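Packing and Sorting Assistant (part-time, fixed term)
Figueroa Gifts, Nirkcombe

We sell printed tins, small cases and boxed stationery by post, and we need 3 people to help in the packing room while we clear the Christmas returns. The work is sorting, checking, wrapping and boxing. You will be on your feet for most of the shift.

Each item has to be looked over before it goes back on the shelf. Lids must close properly, corners must be free of dents, and catches and handles on the cases must be sound. Two of the lines you would be handling:

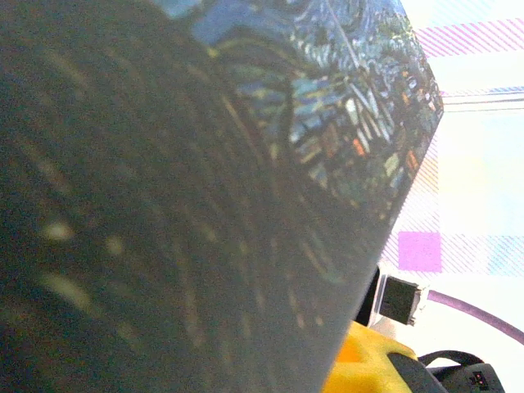
Starry Night print

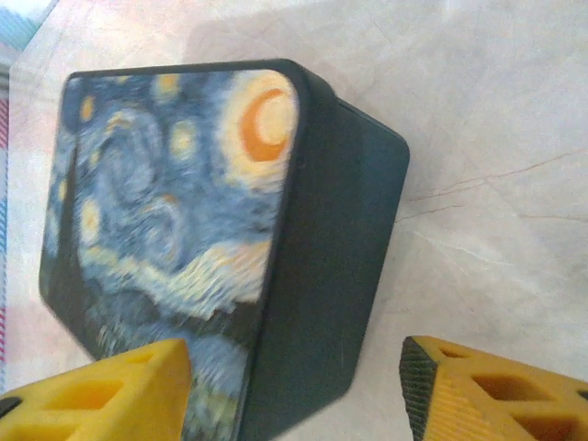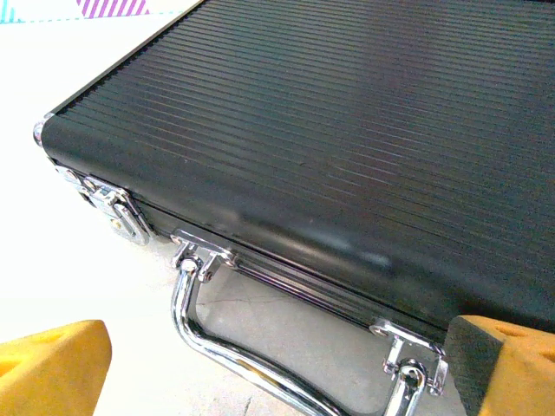 Black ribbed case, chrome latch and handle

You will work from a paper list and put a Stikex label on every carton. A full day is 100 parcels between the team – less when there are cases to wrap, as they take longer. Experience of warehouse or shop work is useful but we will show you what to do. You must be able to lift a carton on your own and write clearly.

Shifts are four hours, mornings or afternoons. Tea and coffee provided. There is no parking at the unit, but the bus stops outside.

To apply, send a short letter with your address and the hours you can work to Nii Acheampong, Figueroa Gifts, Unit 27, Nirkcombe. Letters should reach us by 27/12/2021.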